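Sorting out the spice shelf, finally

7/23/18

I have been putting off the kitchen for most of the summer. The closets got done in June and the garage is as good as it will get, but every time I opened the cabinet next to the stove I shut it again. Last week a bag of lentils fell out and split on the floor, and that was enough.

The cabinet is 15 inches wide and deeper than my arm. Things go in and they don't come out. I took all of it out and put it on the table, and then on the chairs when the table was full. I did count, because I wanted to know: 68 jars, bags, tins and packets. Three of them were paprika. Two were cream of tartar, which I have used once in my life, for a play dough recipe when my niece was small.

The first rule I made was that anything without a smell goes. Ground spices fade, and I had a tin of ginger that could have been sawdust. You open it, you put your nose over it, and if you have to think about whether it smells of anything, it goes in the trash. That took care of more than I expected. Whole spices got a pass – the nutmegs and the cinnamon sticks were fine, and the peppercorns I go through fast anyway.

The second rule was no more bags. I had been folding them over and holding them shut with clothespins, and they slump and leak. Everything that stayed was going into glass with a lid. I didn't want to buy a matching set. I priced one from Hallov and it came to 105 dollars with the rack, and the jars were too small to get a teaspoon into. So I washed the ones I already had, which meant pasta sauce jars, old shakers, a couple from my mother's house, and let them dry overnight upside down on a towel. Drying matters. If there is any water left in the bottom you get a brick.

Getting the old labels off took longer than the washing. Hot water and dish soap did most of them. For the stubborn glue I used cooking oil and baking soda, left on while I had lunch. One label is still on and it can stay on.

Then there was the question of height. The cabinet has one shelf I can't move, and tall jars in front hide the short ones in back. I had a little low black stand with metal legs, the kind of thing you would put a plant on, and I tried the taller jars up on it with the small shaker down in front. I set it up on the table first to see how it looked before I put anything away.
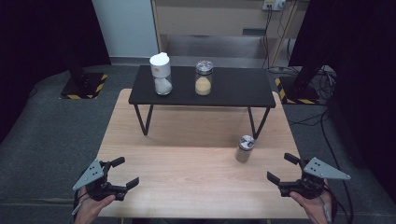
Rattana Kongkaew wrote to me after my last post to say I should leave the raised stand out on the counter and keep only the backups in the cabinet. Her point was that the four or five things you reach for every day don't belong behind a door at all, and that people fill a cabinet first and then wonder why the counter is a mess anyway. She keeps salt, sugar, chili flakes and fish sauce out and everything else goes away.

I thought about that for a couple of days and I think she is half right. My counter is small, and the part next to the stove gets greasy. Light is bad for ground spices too, and that stretch gets sun until noon. But I did like being able to see everything without bending down. So for now the stand is at the front of the lower shelf, and the salt lives on the counter by itself.

I also changed my mind about shaker lids. I used to think they were only good for pizza places. They are fine for anything dry that you put on at the end, as long as you don't hold them over a steaming pot. The steam goes up through the holes and the powder cakes. Shake it into your hand and then into the pot. For anything you measure with a spoon, a plain wide lid is better, and I moved mine around until that worked out.

Labels are masking tape and a black marker. I put the name on the side and the month I filled it on the bottom. I know people do nicer ones. I have had a label maker in a drawer since a cousin gave it to me and I have never gotten the tape in straight.

What I have not solved is flour and rice. They come in bags too big for any jar I own, and the bin I bought from Odura has a lid that pops up on one corner. If anyone has a bin that stays shut and fits under a shelf 2 feet off the floor, please tell me in the comments. It doesn't have to be pretty.

The other thing left is the pile I am giving away. There is a full jar of juniper berries, some unopened pickling spice, and one of the cream of tartars. My neighbor has said yes to the pickling spice – she does cucumbers every August. The rest is in a box by the door.

I'm going to leave it alone until November and see what has crept back in by then, before the holiday baking starts. The drawer with the foil and the plastic wrap is next. It doesn't close all the way and I think something has fallen down behind it.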